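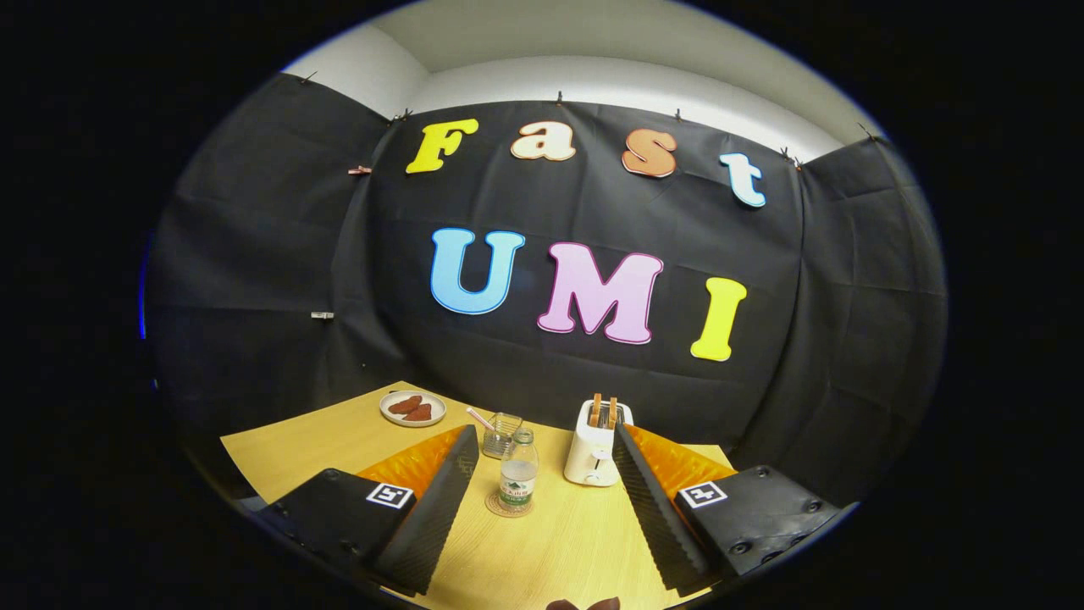 *Letras recortadas e coloridas sobre pano preto.*

## Oficina de letreiros da Famwood volta em abril

Boa notícia para quem, como eu, ficou de fora da última vez: a oficina de letreiros de papel da Famwood volta em abril, agora com 20 vagas! Passei lá ontem para confirmar (e, confesso, para garantir a minha) e já só sobravam 19.

Quem dá as aulas é o Tihomir Stoyanova, que pintou tabuletas de loja metade da vida e continua a desenhar tudo à mão antes de pegar na tesoura. Perguntei-lhe se era preciso ter jeito e ele riu-se. "Precisa é de paciência com as curvas. O S dá cabo de toda a gente", disse-me. Fiquei logo a pensar no meu S, coitado.

As sessões são ao fim da tarde, às 18h30, na sala de cima da papelaria Kovon, aquela da escada estreita (subam pela porta lateral, a da frente fecha às seis). A Fongchan Chaimongkol trata das inscrições ao balcão e guarda lugar até ao dia seguinte, mas não mais do que isso. O papel e a cola estão incluídos, a tesoura leva cada um a sua.

No fim, os trabalhos ficam expostos na montra do café Papadopoulos durante o mês inteiro. Eu vou tentar escrever o nome da minha rua, que tem três S. Desejem-me sorte!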